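From: Heather Dow
To: teleop-hands list
Subject: Re: Handing a long tool from one arm to the other

Hello Magnus, and hello everyone,

I meant to answer this in May when it first came up, and then we moved benches at Clilby and I lost my whole routine, so please forgive the slow reply. I've kept the part of your message I'm answering, so people don't have to go digging.

Magnus Strachan wrote:
> We can get either arm to pick up a tool from the table without much
> trouble. The handover is where it all goes wrong. Isla Cowie drives with
> the leader arms and I sit next to her and fret. She gets both grippers
> on the thing, lets go with the first one, and it swings. We have 134
> episodes so far and I would only want to train on perhaps half of them.
> Is it the driver, the speed, or how we set up the table? Also, do you
> throw away the blurry wrist footage or keep it?

First of all, please tell Isla it isn't the driver! Everybody's tools swing at the beginning. Mine certainly did, and I had been running the leader arms at Stundska for a good while before I ever tried passing anything across. Picking up and handing over feel like the same skill when you're sitting in the chair, but they really are two, and I'd practice the second one by itself for a whole afternoon before recording any of it.

We now have 3,922 episodes in the Joly set, and the handovers are the ones I've spent the most evenings looking at. A few things that have helped us, in no special order:

1. Slow down before contact, and stay slow after it. Our drivers used to creep up beautifully, touch the tool, and then rush the release out of sheer relief. I ask them to hold still with both grippers closed for a slow breath. It makes each episode a bit longer and I have never minded that.

2. Open the first gripper straight, with no wrist motion at all. If your leader handle is stiff, your hand will twist a little as you let go, and the arm will faithfully copy it. Magnus Ritchie loosened the springs on ours and that helped more than any amount of coaching from me — I was a little put out, to tell the truth.

3. Keep the blurry wrist footage, unless the driver was clearly lost. The policy is going to see blur when it runs, so it may as well see some while it learns. I do look at whether the near fingertips stay readable. In the view I've put in, the table is smeared toward the upper left and the near fingers are still fairly crisp, with the other pair meeting at the top of the metal shaft. I'd keep an episode that looked like that without a second thought. 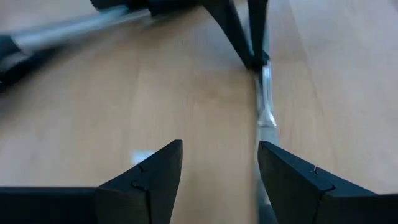

4. Change the starting position more than feels necessary. We do 14 starts with each tool, then swap drivers and do them over again. Isla Rankin puts small pencil ticks on the bench so she can find them; I just guess, and her data is better than mine.

5. Mark the bad ones right away. If you leave it until the end of the day they all blur together in your head, and you end up keeping things you shouldn't.

As for your 134, I wouldn't throw out the swinging ones yet. If the second gripper kept hold and the driver recovered, tag them as recoveries and train once with them and once without. We did that on Zevness and ended up keeping nearly all of ours.

Do write back and say how the next batch goes, and give my best to Isla.

Warmly,
Heather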